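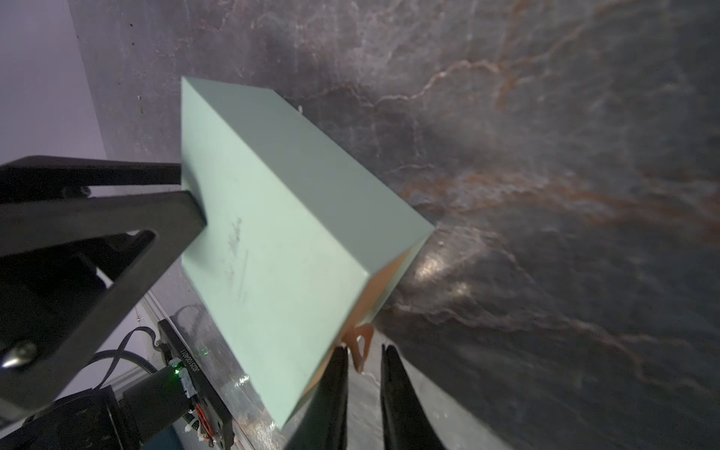 Vol. 37, p. 130

4.2 Cleaning habits and worktop choice

Householders in Harkcombe were asked what they wiped their worktops with and how often. Of the 36 homes visited, most used a damp cloth after each meal and kept a spray for the end of the day. Few had read the care leaflet that came with the worktop, and several said they had thrown it away with the packaging.

Pattern mattered more to them than we had expected from Inskip's earlier survey in Plusden. People with plain, pale surfaces said they wiped more often - crumbs and tea rings showed at once. People with veined stone (Figure 2) wiped less and were less sure when the surface was clean. Two of them cleaned by touch, running a hand across before putting food down.

Figure 2. Polished grey stone with white veins and rust-orange streaks.

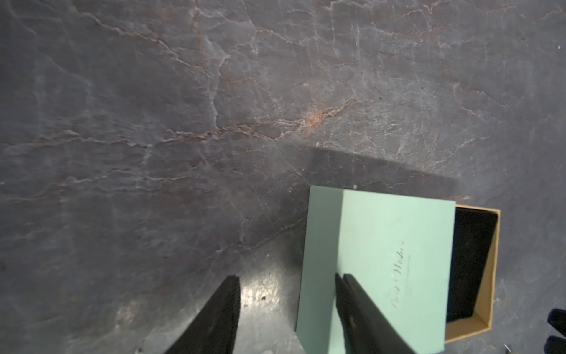
Cost was raised mainly by tenants. They had not chosen the surface and worried about paying for marks left by earlier occupants. Owners talked about it less, though one couple had put aside 1,000 pounds for repairs. Pickering coded these answers separately, and they are taken up again in section 4.4 with the replies on letting agreements.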